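Visit notes, Noltness gripper lab, November 16, 2025

Rilberg sent us to compare two hand-held gripper sets, Mendex and Salameh, on tableware. Each set got 24 trials on thin items, with a wooden tray and chopsticks as the main test. Finger opening was logged at almost 600 samples per trial – more than we need.
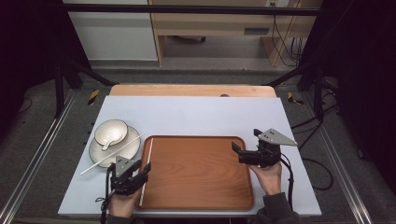
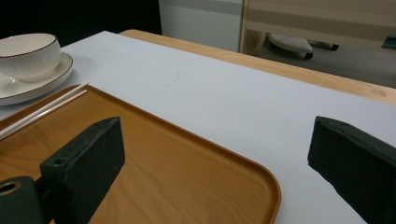

Chopsticks are the hard item. Small errors in finger angle matter more here than grip force. The Mendex set was lighter on the wrist, the Salameh set easier to close slowly.

Salameh replied by email that finger angle can be set in 8 steps, and that we had left it at the default. We will repeat the thin items with the angle adjusted.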